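작업 노트 / 천연염색 공방 Gindovcombe
2019년 7월 24일. 쪽 염색 3차, 실패라고 쓰기엔 아직 자존심이 남아 있음
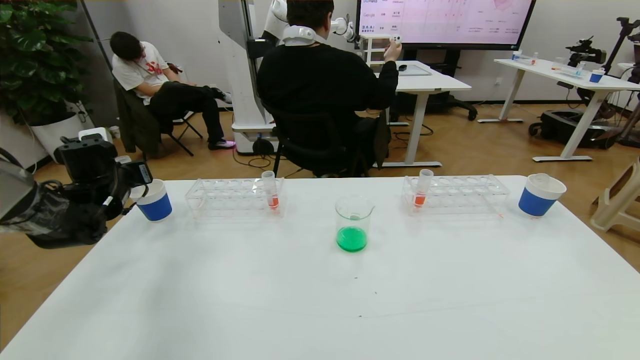 Lemlem Worku는 지난번 기록을 읽고 이렇게 적어 놓았다. 석회를 더 넣을 생각부터 하지 말고 항아리 뚜껑부터 닫으라고, 발효액은 구경거리가 아니라고. 맞는 말이라 반박은 못 했고 뚜껑은 닫았다. 그다음에 석회를 조금 더 넣었다.

오늘 할 일은 항아리 두 개를 비교하는 것이었다. 1번은 늘 하던 대로 잿물에 밀기울, 2번은 잿물에 막걸리 찌꺼기. 막걸리 쪽은 내가 우겨서 만든 것이니 결과가 나쁘면 기록도 내가 써야 한다는 조건이 붙었고, 그래서 지금 내가 쓰고 있다.

1번 항아리. 표면에 구릿빛 막이 돌고 거품도 제법 섰다. 냄새는 여전히 외양간과 된장 사이 어디쯤. 무명 조각을 60초 담갔다 꺼내니 누르스름한 초록이었다가 공기 중에서 천천히 파래졌다. 세 번 반복, 매번 널어서 완전히 산화시킨 뒤 다시 담금. 색은 옅지만 고르다. 수세해도 물이 많이 빠지지 않았다.

2번 항아리. 거품은 있는데 금방 꺼진다. 막은 없음. 같은 무명을 같은 시간 담갔더니 파랑이라기보다 비 오는 날 시멘트 색이 나왔다. 수세 후에는 비 그친 날 시멘트 색. 온도가 낮아서 그런가 싶어 담요를 한 겹 더 둘렀는데, 7월에 항아리한테 담요를 둘러 주고 있으니 지나가는 사람마다 한마디씩 한다.

pH는 1번이 적당하고 2번이 낮다. 막걸리 찌꺼기가 시어지면서 알칼리를 다 잡아먹은 모양. 석회를 넣을 때마다 잠깐 올라갔다가 점심 먹고 오면 도로 내려가 있다. 내 통장과 거동이 비슷하다. 한꺼번에 많이 넣으면 균이 죽는다고 책마다 써 있는데, 얼마가 많은 건지는 책마다 다르다.

원단 메모. Sinaga에서 받은 무명은 정련이 덜 됐다. 물에 띄웠더니 한참을 둥둥 떠 있다가 마지못해 가라앉았다. 소다회 넣고 다시 삶아야 한다. 지난달에 쓰던 Grarham 것은 바로 가라앉았는데 값이 그만큼 가라앉질 않아서 문제. 총 56마 남았고, 재정련 끝날 때까지 새 주문 받지 말 것. (이미 받은 사람은 본인이 전화할 것. 누군지 다 안다.)

견본첩은 306번까지 정리했다. 오늘 것은 아직 번호를 안 줬다. 시멘트 색에 번호를 주면 누군가 진짜로 주문할까 봐 겁난다.

오후에 Robel Yilma가 와서 2번 항아리를 한참 젓더니 냄새가 술도 아니고 쪽도 아니라고 했다. 버리자는 뜻인 줄 알았는데 밀기울을 한 줌 끓여 넣고 이틀만 두고 보자고 한다. 밀기울죽은 미지근하게 식혀서 넣었고 저은 방향은 시계 방향. 방향이 무슨 상관이냐고 물었더니 상관은 없는데 정해 두면 마음이 편하다고 한다. 이런 걸 공정 표준화라고 부르는 사람도 있다.

찾아본 것: 환원이 약할 때 포도당을 쓰는 방법이 있다. Fultska 공방 사람들이 그렇게 한다는 얘기를 들었는데, 발효가 아니라 약품 환원에 가까워지는 것 같아서 일단 보류. 자존심 문제이기도 하고 포도당 사러 나가기 귀찮은 문제이기도 하다.

내일 할 일
무명 재정련. 큰 솥은 찜통 받침 빼고 쓸 것.
2번 pH 아침저녁으로 재기. 석회는 내가 말고 Lemlem이 넣기.
1번은 하루 쉬게 둘 것. 젓기만 하고 담그지 말 것.
고무장갑 왼손만 남았음. 오른손 누가 가져갔는지?

아래에 연필로 추가: 퇴근 전에 2번 뚜껑 열어 봄. 가장자리에 구릿빛이 손톱만큼 보이는 것도 같다. 전등 탓일 수도 있으니 내일 밝을 때 다시 볼 것. Lemlem한테는 뚜껑 열었다고 말하지 말 것.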